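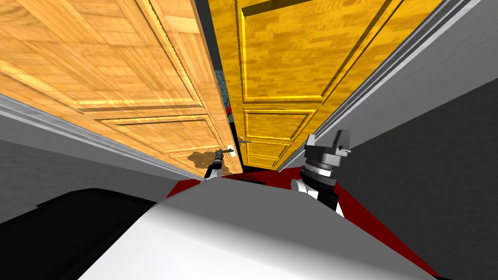
Figure 1. Simulated hallway task, view from the robot. The left gripper is closed around the lever handle of the left door; the right gripper holds nothing.

Search this site Enter keywords Go

December 20, 2021
By Tin-yau Au and Lwazi Mathebula

4. The door task, and what it can tell a home builder

Most of the claims made for low-cost two-armed machines rest on simulation, and ours would too if we stopped at this section. We built Marico in the shared workshop at Stelside, on evenings, with the tools that happened to be on the wall. The simulated version came first. We treat its results with some distrust and would ask the reader to do the same.

The door task was picked by the members of the workshop, who wanted a robot that could get from the hall into the back room. It asks the machine to take hold of a lever handle, press it down, and pull or push the door until the body can pass. Figure 1 shows the hold. In the published demos we read while planning the build, a picture of this kind is often given as proof that the handle problem is solved. We don't think it proves much. A gripper closed on a lever may be holding it well, or holding it at an angle that will fail as soon as the lever turns. A single view can't tell the two apart, and our own scoring script couldn't either until we rewrote it.

The first script counted a hold as good when both fingers touched the handle for 10 time steps. By that rule nearly every run passed. Lwazi Mathebula then changed the rule so that the lever also had to turn and the door edge had to move, and the pass rate dropped to 8 runs in 40. We report the second number. We suspect the first sort of number is more common in hobby write-ups than their authors know.

Three things about the scene deserve a complaint. The doors stand in a narrow hallway with their handles close together, so the two arms compete for the same space. When both arms were left free to move, the planner tended to bring the idle one up beside the working one, where it did no good and sometimes blocked the swing. Parking the right arm low against the body helped more than any change to the planner's settings. We hadn't expected to learn that from software, and we are not sure we did, as the same thing had come up on the bench with cardboard doors in September.

Next, the camera view. The robot looks at the task from a steep tilt, and its own white body takes up much of the lower part of what it sees, hiding a good deal of the red floor. For picking a handle out of a door this is tolerable. For judging how far the base is from the threshold it is poor, and we ended up feeding the base position in directly from the simulator. A real machine gets no such gift. Any reader who copies our setup should count that as a debt still to be paid.

Last, friction. The levers turned with a smooth, even force that matched none of the handles in the Stelside building. We tried the values in the Fourie parts library and then our own measurements, taken with a luggage scale hooked over the end of a lever. The runs using our own values failed more often. They are the ones included in the pass rate given above.

The surface textures are a smaller matter. The left door has a dark brown patch beside the handle, and one of us (Au) worried that the detector had learned the patch and not the lever. We swapped the texture for a plain one and ran the set again. The detector did slightly worse, by a margin too small to argue over. The question stays open.

We used the Stulell planner, build 1831, with its default limits on joint speed. Later builds may behave differently and we have not tested them. Section 5 moves to the physical arms, where the numbers are lower.

Last updated: build notes revised after workshop review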